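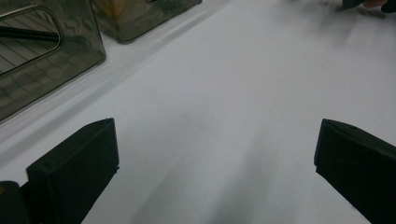
Table (furniture)

From Wikibase Household, the open reference on everyday objects

A table is a piece of furniture with a raised flat top, most often held up by legs, a pedestal or a pair of trestles. It is used for eating, working, playing games, preparing food and setting things down. The flat upper part is called the top or tabletop, and the parts that hold it up are together called the base. Tables are found in nearly all homes, offices, schools and workshops.

Contents
1 Name
2 History
3 Parts
4 Shapes and sizes
5 Surfaces
6 Care
7 Customs
8 See also

Name

The English word comes from the Latin tabula, meaning a board or plank. Old English had a form of the word, and it was later strengthened by the Old French table. For a long time "board" was the more common word for the thing people ate from, and this sense is still heard in "room and board" and "boarding house." The same Latin root gives "tablet" and "tabulate."

In everyday American speech, a table used mainly for writing is called a desk, and one used for standing work is called a bench or a counter. The lines between these words are loose. A sewing table may be sold as a desk, and many people do all their paperwork at a kitchen table.

History

Small tables of wood and stone were made in ancient Egypt, where they were used to keep objects off the floor. Food was often placed on them, but large shared dining tables were not common. The Greeks used low, light tables that could be pushed under a couch after a meal. The Romans made heavier ones, and round tops on three legs were popular in wealthy houses.

In medieval Europe the usual dining table in a large house was a set of loose boards laid over trestles. It was put up before the meal and taken down after it, and the hall was then free for other uses. Fixed tables with a joined frame became more common in the 1500s. Draw-leaf tables, which have extra sections that slide out from under the main top, date from the same period.

Gateleg tables spread in the 1600s and suited smaller rooms. Card tables, tea tables and writing tables followed as separate types. In the 1800s machine sawing and turning made tables much cheaper, and matching dining sets came within reach of ordinary households. Steel tube, plywood and plastic laminate came into wide use in the 1900s, along with folding tables for halls and schools.

The furniture historian Zorica Golob has argued that the single large table is a fairly recent habit in many parts of Europe. Her study of house inventories from the valley of Asturness lists 1,582 pieces of furniture, and she found that most farmhouses there owned benches and chests well before they owned a fixed table. Hubert Steiner, writing on the same records, takes the view that plain trestle boards were often left off the lists because they were counted as lumber.

Parts

The top may be a single board, several boards joined edge to edge, or a sheet material with a finished face. Wide tops of solid wood swell and shrink across the grain as the air in a room changes. Makers allow for this by fastening the top with slotted screws, wooden buttons or metal clips that let it move a little.

The apron, also called the skirt, is the band of wood that runs under the top and ties the legs together. A deep apron makes a stiff table but takes away knee room. Some tables have no apron and rely on a metal plate or a thick top instead.

Stretchers are bars that join the legs lower down. They were common on early tables, where they also kept the sitter's feet off a cold floor. A pedestal table has one central column with feet spreading out at the bottom – this leaves the edge clear for chairs, but the table can tip if someone leans hard on one side.

Leaves are extra sections that make the top larger. A drop leaf hangs from a hinge, a draw leaf slides out, and a loose leaf is stored elsewhere and dropped into a gap when the top is pulled apart.

Shapes and sizes

Rectangular tops are the most common and are easy to place against a wall. Round tops seat people evenly and have no head. Oval and boat-shaped tops fall between the two.

Dining tables in the United States are usually close to 30 inches high. Coffee tables are much lower, often level with the seat of the sofa. Counter-height tables are around 36 inches, and bar-height tables are taller still. Tables for young children come in several heights so that their feet can rest on the floor.

Surfaces

Wood may be finished with oil, wax, shellac, lacquer or varnish. Oil and wax are easy to renew but give less protection against spills. Varnish is tougher and harder to repair in one spot. Stone tops stand up well to heat, though marble is marked by vinegar and lemon juice. Glass is simple to clean and shows every fingerprint.

A matte finish scatters light and cuts down glare, so it is often chosen for reading and drawing. Gloss finishes reflect lamps and windows and make fine scratches easier to see.

Care

Most tabletops can be wiped with a soft damp cloth and then dried. Abrasive powders dull nearly any finish. White rings on shellac or lacquer are caused by moisture caught in the finish, and many fade without treatment. Dark rings have usually gone into the wood itself and may need sanding.

Wobble comes from an uneven floor, a loose joint or a leg that has been cut short. Eleni Dumitrescu's repair handbook advises checking the floor first by turning the table a quarter turn in place.

Customs

The head of the table is one of the short ends and is often kept for a host or an older member of the family. In formal dining the guest of honor sits to the host's right. "To table" a motion means to put it aside in American usage and to bring it up for discussion in British usage.

See also

Bench
Desk
Tablecloth
Trestle
Workbench

Page last edited Jan 22, 2024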